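June 23, 2003

Seventh week on the hill, and my knees have filed a formal complaint. Up at five, porridge with grit in it, then the bus with no suspension. Precious Jacobs had the front seat again on the grounds that she gets sick in the back. I get sick in the back too but I haven't the standing.

Trench 7 is still a floor. It was a floor on Friday and it has stayed one over the weekend, in spite of my hopes for a burial or at least a drain. Packed earth, a bit of plaster at the north end, and a line of stones that is either a wall or a line of stones. Clovetti came over after breakfast, looked at it for a long time with his hands behind him and said "Hm." I wrote this down in the site book. It's the most detailed comment we have had from him since April.

The big news is next door, of course. Higuchi's lot in the lower trench have a second corner of the room with the painted plaster, and everyone found a reason to walk past it before the tea break. I held out until twenty past nine. It is very good. There's a red border and what might be the foot of a bird. Higuchi thinks a partridge. Pandov thinks it's a stain, but Pandov thought the first jar was a drainpipe and has had to be careful ever since.

The argument at lunch was the usual one, about who lived here. The old report from the first dig has it down as a garrison, on the strength of one buckle and the author having been in the army. Precious says it was a perfectly ordinary village where people of two faiths shared an oven and fell out about the water, and she has the bones and the cooking pots to back it up. No pig in one row of houses, plenty in the next, and the same cups in both. I find this more interesting than any garrison. It won't get into the newspapers, which want a temple or a curse.
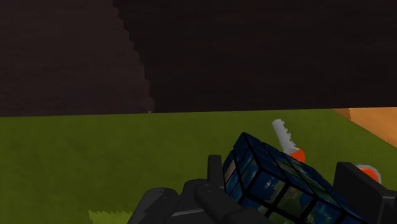 Pot washing all afternoon. We are meant to do 20 trays a day between us and managed eleven, mostly body sherds of the sort you could find under any car park from here to the coast. I've got quite quick with the toothbrush. My mother asked on the phone what I'd learned this summer and I told her that, and there was a silence on the line that must have cost her a pound.

One nice thing: a handle with a thumbprint in it, pressed in before it was fired. My own thumb fits. I sat there with my thumb in it until Pandov asked if I was stuck. He says the layer is around 3000 years old, then he says not to quote him, then he says it might be a good deal later and it's all Tornen's fault for mixing up the labels on the first day. Tornen was at the dentist on the first day. I have stopped pointing this out.

Talk after supper from a man from the department of antiquities, on roof tiles. 67 slides. I was awake for the first lot and the last one, and can report that the tiles got slightly bigger. He was kind about our wall, though. He called it a wall.

Bed now, if the generator will shut up. The tent smells of feet and insect spray and someone has borrowed my good trowel, the one with the blue tape. I have my suspicions and they had partridge on their minds this morning. Tomorrow we take the floor down another few inches. Precious says there'll be another floor under it – she says it quite cheerfully.

Must buy socks.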